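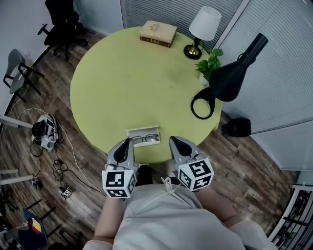 Moin, ich soll für unsere Gruppe eine Seite »Gute Praxis« schreiben, für Handgreifer-Aufnahmen am Tisch. Im Moment besteht unsere Praxis darin, dass jeder es anders macht und alle recht haben. Bisher aufgenommen: 1783 Durchgänge, Aufgabe durchgehend »Brille aus dem Etui nehmen und ablegen«. Meine Fragen: Wie genau muss man vorschreiben, was sonst noch auf dem Tisch steht (Buch, Lampen, Pflanze)? Und gehören Kabel auf dem Boden in so eine Regel oder in die Hausordnung?
Pemholm

Beides rein, auf eine Seite. Längere Regelwerke werden abgeheftet und dann verehrt. Bei uns steht:
- Markerwürfel vor jeder Serie ansehen. Verkratzt oder verklebt: tauschen.
- Ärmel und Kordeln dürfen die Marker nicht verdecken.
- Nebensachen alle 60 Durchgänge umstellen, und zwar mit Eintrag im Protokoll. Sonst lernt das Modell, dass Brillen immer links von einer Topfpflanze wohnen.
- Kabel aus dem Laufweg oder festkleben. Wer auf den Tisch schaut, schaut nicht auf seine Füße.
- Fehlgriffe behalten und kennzeichnen. Gelöscht wird nur, was technisch kaputt ist.
Die Kabelregel kam im Dezember dazu. Fragt nicht.
Ambrose

Einfach die Norm nehmen, dafür gibt es die doch.
Broltuteo

Zu Ambrose noch: Schreibt eine Versionsnummer auf die Seite und in jeden Datensatz. Wir hatten 200 Aufnahmen nach »der neuen Regel« und drei neue Regeln. Und legt fest, wo die Hände anfangen. Klingt pingelig, spart aber viel Streit beim Zuschneiden.
Iston

Kommentare (4)

Pemholm: Welche Norm?
Broltuteo: Na, die für Roboter.
Ambrose: Davon habe ich 26 im Regal. Für Brillenetuis ist keine dabei.
Pemholm: Version 0.1 hängt seit 27. Mai an der Tür. Der erste Änderungswunsch klebt schon drauf.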